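Eduard Šimek
Hilo sobre desayunar en España cuando uno viene de un país donde se desayuna salado. Llevo cuatro años aquí y todavía aprendo. Perdonad si alguna palabra no es exacta.

En casa de mis padres el desayuno era pan oscuro, mantequilla, rábano, a veces un huevo. Se comía sentado, a las seis y media, y después ya no se comía nada hasta el mediodía. Mi padre consideraba el dulce por la mañana una cosa de enfermos.

Mi primer trabajo en España fue en el almacén de Linero. A las diez todos desaparecieron. Yo me quedé ordenando albaranes y pensé que había una reunión a la que no me habían invitado. Estaban en el bar.

El segundo día me llevaron. El camarero preguntó «¿qué te pongo?» y yo entendí la pregunta de manera literal, como si me fuera a poner algo encima. Contesté «nada, gracias». Mis compañeros todavía me lo recuerdan cada diciembre, en la cena de empresa.

Después descubrí el vocabulario del café, que es una asignatura. Solo, cortado, con leche, manchado, corto de café, en vaso, en taza, leche templada. Tengo una libreta donde apunto estas cosas. La página del café es la más usada de todas y tiene manchas, como es lógico.

La palabra que más me costó fue «bollería». En mi idioma no tenemos una sola palabra que junte todo eso. Durante meses dije «los panes dulces» y me entendían, pero con cara de paciencia.

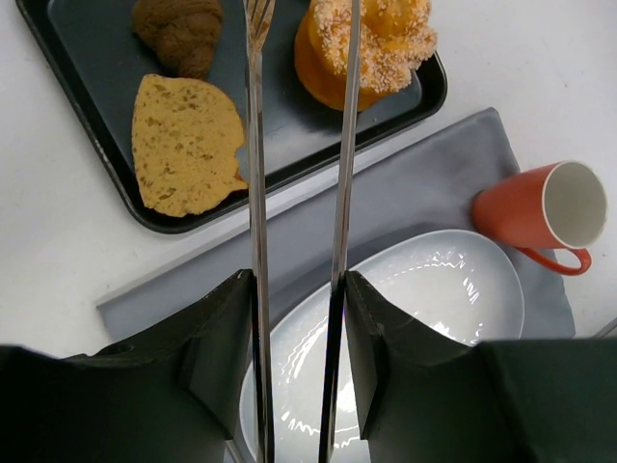 También está el asunto de los diminutivos. Un cafecito, una tostadita, un momentito. Yo creía que el diminutivo significaba tamaño pequeño. Pedí una «tostadita» y me trajeron media barra con tomate. Le pregunté al camarero y me dijo que era por cariño.

La tostada, por cierto, es donde me siento más en casa. Aceite, sal, tomate. El sábado voy a la panadería Ojeda, compro la barra temprano y la preparo en mi cocina. Mi padre, cuando vino de visita, comió dos y no hizo ningún comentario, cosa que en él es un elogio bastante grande.

Una diferencia que me parece importante: aquí el desayuno de las diez es para hablar. Se habla del tráfico, del hijo que no estudia, del partido. En mi primer año yo entendía la mitad y me reía cuando se reían los otros. Es una técnica que recomiendo, con moderación.

Precio: mi café con media tostada cuesta ahora 4 euros en el bar de al lado de la oficina. Cuando llegué era menos. Los mayores de la barra discuten de esto todas las semanas y yo ya participo, con opiniones propias.

Hoy, martes 21 de junio, el camarero me ha visto entrar y ha preparado lo mío sin preguntar. Cortado, en vaso, leche templada. Me ha hecho una ilusión que no sé explicar bien en español, y en checo tampoco.

Si alguien conoce un sitio con buen pan de centeno por la zona, que me escriba. Una cosa no quita la otra.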